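Prilar Heavy Duty Carpet Tiles – Slate, box of 12

Back in stock as of 10th September. Sorry for the wait, the June delivery went in days and the next lot got held up.

Price is per box, not per tile. Please read that again before you order.

What they are
Loop pile tile, bitumen back, square, hard wearing. Made for offices, shops, hallways, site cabins, that kind of place. Fine at home too if you don't mind it firm underfoot. Not a bedroom carpet. If you want soft, look at the Sundqvist range instead – costs more, much nicer on bare feet.

Colours
Slate, Charcoal, Oatmeal, Moss. Slate is the one we sell most of. Screens vary so ask for a sample, they're free, one of each colour per customer. We've sold over 2000 boxes of Slate and the commonest complaint is still "bluer than I expected".

Fitting
Leave the boxes open in the room overnight before you start. Floor needs to be dry, flat and swept. Properly swept, grit shows through in no time. Start from the middle and work out to the walls. Arrows on the back – all pointing the same way for a plain look, quarter turn each one for the chequered look. Cut from the back with a sharp knife and a steel rule. Change the blade often.

Adhesive
Use a tackifier, not a permanent glue. We stock Irnero Tack in small and large tubs. Roller on, wait till it goes clear, then lay. Tiles will lift again later if you need to swap one. Small rooms you can get away with tape round the edge and at the doorway.
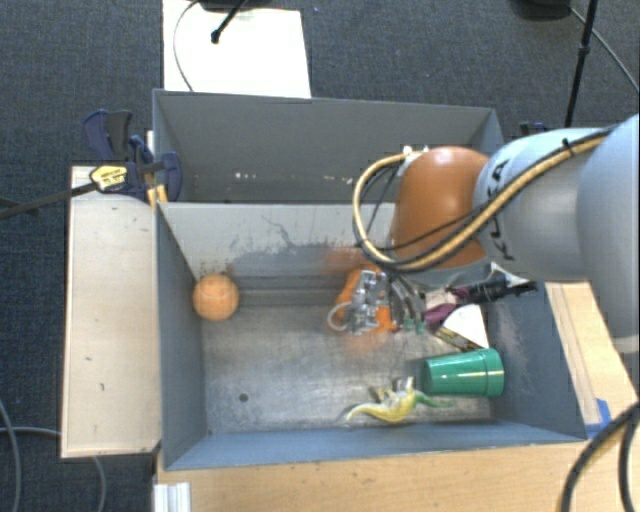 Buy a spare box. Batches do differ a bit and we cant promise a match six months on. Keep the spares flat, not stood on end, they curl.

Cleaning
Vacuum as normal. Spills – blot, dont rub, then cool water and a drop of washing up liquid. Bad stain, lift the tile and rinse it in the sink, let it dry flat. No bleach. No steam cleaners.

Goes with
Ustix door bars, silver or brass finish
Irnero Tack, small or large tub
Spare knife blades, pack of 6

Delivery
Boxes are heavy. 17 boxes or more goes on a pallet, kerbside only, so have someone there to help carry in. Smaller orders by normal courier. Give us a phone number that works please, the driver will ring ahead.

Returns
Unopened boxes only, you pay the carriage back. Cut tiles can't come back, sorry. Damaged in transit, send us a photo of the box before you unpack it and we'll sort it.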